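Likstead Cold-Applied Patching Compound
Product information for road authorities, rural landholders and contractors

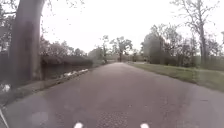 Likstead Cold-Applied Patching Compound is a ready-to-use bituminous repair material for sealed roads, shared paths, driveways and car parks. It is supplied premixed and requires no heating, primer or mixing equipment. The compound is manufactured at the Ranthorpe works and is available by the bag, by the pallet or in bulk.

Suitable uses
Potholes and edge breaks
Service trench reinstatement
Levelling at pit covers and kerb joints
Temporary repairs before scheduled resealing

The compound is not recommended for repairs deeper than 55 mm in a single layer. Deeper holes should be filled and compacted in stages. It should not be used on surfaces exposed to regular fuel spillage, such as refuelling bays.

Application
1. Remove loose stone, soil and leaf litter from the hole. Standing water should be swept out; a damp surface is acceptable.
2. Cut back any crumbling edges to sound asphalt.
3. Fill the hole and rake the compound to 8 mm above the surrounding surface.
4. Compact with a plate compactor or hand tamper, working from the edges to the centre.
5. Dust the finished patch with dry sand where foot traffic is expected.

Light vehicles may use the repair immediately after compaction. The colour of a new patch will differ from that of the older surface, and the difference will lessen as the binder weathers.

Grades
Fine grade (Evley) is intended for footpaths, shared paths and shallow repairs. It may be feathered to a thin edge.
Standard grade (Mazza) is intended for local roads, access lanes and car parks. It contains a larger stone and should not be feathered.

Storage
Unopened bags should be stored flat, under cover and away from direct sunlight. Opened bags should be folded, sealed and used within five days. In cold weather, bags should be kept indoors overnight before use to improve workability.

Ordering
Bulk orders are accepted from 3000 kg and are delivered by tipper. Councils placing standing orders for the coming maintenance season are asked to confirm quantities by the end of October. Safety data sheets are provided with each delivery and may also be requested in advance.

Technical enquiries should be directed to Mirjam Jansen, Product Support, Ranthorpe works.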